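Automation in Evening Cleaning Work: What Changes for the Staff
Project report, second year
Asif Magsi
Submitted Mon 17 February

1. Background

For my project I chose the cleaning company Droser, where I also worked two evenings per week in the autumn. Droser cleans offices and small meeting rooms. In December the company began to prepare for a mobile robot with the name Baler. The robot should drive into the rooms after office hours, find things which are left on the floor, pick up what belongs to its task and bring it to a collection point in the hallway. The cleaners do the rest: tables, windows, kitchens and toilets.

I wanted to know two things. First, how is such a robot prepared for the work? Second, what do the cleaners think will be different for them? The second question became the larger part, because the people had much more to say than I expected.

2. How I worked

I talked with 6 employees, each one alone, in the break room or by phone. One of them was Gertraud Eberhard, the shift leader. I also spent one afternoon with the person who runs the simulation software, Usta, and I was allowed to see the task list. All employees except Mrs. Eberhard asked me not to print their names.

3. The preparation of the robot

Most of the preparation is done on the computer. In Usta a room is built with floor, walls, doors and furniture, and the robot must learn to move in it. The task list had 99 different tasks when I saw it, and the company has bought 2,000 hours of computing time for them. Many tasks are very simple for a person. For example: go through a doorway, find one object on the floor, stop in front of it.

The doorway is a difficult place. The floor can change its color or height there, and it can have a thin step. A glass panel is also a problem, as the robot can see furniture behind it and may not understand that something is in between. In Figure 1 at the end of this report there are both, a seam between two wooden floors and a transparent panel in the upper part of the doorway.

I noticed that the simulated rooms are very tidy. In the real offices there are cables, wet umbrellas, and coats which have fallen down from the chairs. When I mentioned this to the cleaners, it made them laugh, but two of them said that it also made them worried. They think they will have to tidy the room for the robot before it can start.

4. What changes for the people

The route. At present every cleaner decides alone in which order the rooms are done. With Baler the order will be fixed in a plan. Mrs. Eberhard is in favor of it. She told me: "When somebody is sick, I spend half of the evening explaining who goes where. With a plan I only hand over the paper." The others were less happy. One woman always does the upper floor first so that she can talk with the office people before they go home. This would not be possible anymore.

The body. Everybody said that bending down is the worst part of the work. One man has had pain in his back for years. For him the robot is welcome, also if it is slow.

The responsibility. This point came up in nearly every talk. If the robot takes something that was not garbage, who has to answer for it? There is no written rule at Droser yet. The employees would like to have one before the start, and I agree with them.

The hours. The company says that no contract will be shortened. The trial is planned for 31 evenings, and after that there will be a meeting with all staff. Three of the employees believe the promise, the others want to wait.

5. Problems of my project

I could not see the robot in a real office, therefore I can write only about expectations. It is also possible that some employees were careful with their answers, because they know me from work. I should have asked the same questions a second time some weeks later.

6. Sources

Own interviews, notes from the visit at the simulation workplace, task list of the company (not public).
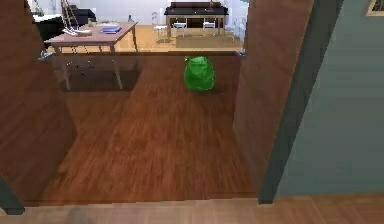
Image source: Usta simulation software / Droser

Figure 1. Simulated room seen through the doorway, with a green object on the open floor a short distance past the threshold. The lighter boards at the front belong to the hallway, and the table, the desk and the white chairs are farther back.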